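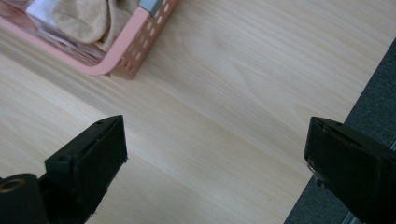
About Skillcombe

Skillcombe tests whether machines can do ordinary chores. We started with two people and one rented room, and we still work out of the same building. Our customers are companies that build home robots, laundries and small factories thinking of buying one, and now and then an insurance firm that wants to know what could go wrong.

What we do

We take a chore, write down what a finished job looks like, and have a machine try it many times. Then we report how often it finished, how long it took and what it did to the things it handled. We don't build robots and we don't sell them. We are paid the same fee whatever the result.

Our chore list has 36 entries. Most are household work: emptying a basket, folding a towel, wiping a table, putting cups on a shelf. The rest come from shop floors, such as sorting returned parts into bins or bagging small orders.

Where things stand

People ask us if machines can do housework yet. For a few jobs in a tidy room, yes, slowly. For most of the list, no.

Hard objects with a known shape go well. A gripper with two fingers can pick up a mug or a box and put it down in the right place, and it can do that all afternoon. Cloth is much harder. It changes shape each time it is touched, and two pieces lying together can look like one. Clear plastic and shiny wrapping cause trouble too, as they throw reflections that confuse the cameras. A basket with cloth and wrapping mixed together is still one of the tests we expect most machines to fail.

Shop floors are further along than homes. The table stays where it is, the light is the same every day, and someone can change the job to suit the machine. Families move things.

How we test

Each chore is run 32 times per machine, with the objects put back in a new arrangement before every run. A person does the same chore first, using the same kind of gripper by hand. If a person can't manage with that tool, we say so in the report – the fault may be in the fingers and not in the software.

We publish a summary of every test our customers allow us to. Failed runs are counted the same as the others, including the dull ones where the machine just stopped.

Who we are

Themis Karagiannis runs the test room. Before Skillcombe she spent years setting up packing lines and wrote the first version of the chore list. Mahmoud Benkirane handles the measurements and the reports. He also answers most of the mail, so please be patient in October, when the yearly summary is due.

Visiting

Customers may watch their own tests. Other visits are by appointment, and we can take small school groups when the room is free. Please write ahead and tell us which chore you would like to see.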